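Jesar opens garment care room for hotel staff in Rarnetstead

Hotel uniform supplier Jesar has opened a garment care room at its Rarnetstead depot, where jackets and shirts used by front-desk and dining room staff will be checked, pressed and stored between shifts. The room began taking garments in June and has rail space for 700 pieces.

The depot previously sent all tailored items to an outside laundry. Under the new arrangement, only dry cleaning leaves the building. Inspection, steaming, minor repairs and hanging are done on site, and a garment received before 10 a.m. is released the same afternoon if it needs no cleaning.

Marcela Charvát, depot manager, said the change was prompted by wear on jackets in transit. "Most of the damage we logged was at the shoulder and the lapel. Both come from folding or from a hanger that is too narrow. Cleaning had very little to do with it."

The firm has replaced its wire hangers with molded plastic ones. An initial order of 1000 was delivered in two shoulder widths. The wider size is reserved for suit jackets and overcoats, the narrower one for shirts and vests.

Storage method

Jackets are stored as sets where possible. The shirt goes on the hanger first, buttoned at the collar, and the jacket is placed over it and left open at the front. Staff can then check the shirt without taking the jacket off the hanger. Sets are spaced on the rail so that the lapels of one jacket do not press against the back of the next.

Dark fabrics are brushed before steaming, always in the direction of the nap. Emília Baláž, who supervises the pressing station, said lint is the most frequent fault at inspection – more frequent than creasing or loose buttons. Steam is applied from inside the jacket front where the cloth allows it, and the lapel roll is shaped by hand. It is not pressed flat.

Shirts are finished at a separate table and must rest for 21 minutes before being covered by a jacket. Relative humidity in the room is kept below 70 percent.

A black suit jacket over a white shirt, on a white plastic hanger.
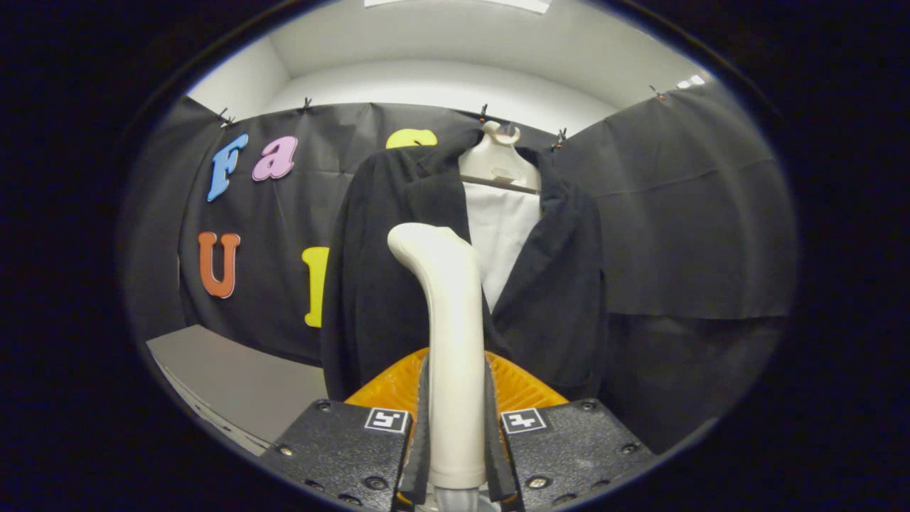
Next phase

Jesar plans to extend the service to its Bednárik depot, which handles kitchen and banquet wear. Kazimír Sýkora, who is responsible for the fit-out there, said the rails would be mounted higher to take full-length aprons and coats. Work on the ventilation has to be completed first.

Hotels already under contract will not be charged for on-site inspection. Repair rates are unchanged, and requests for collection should still be made through the Rarnetstead desk before 4 p.m.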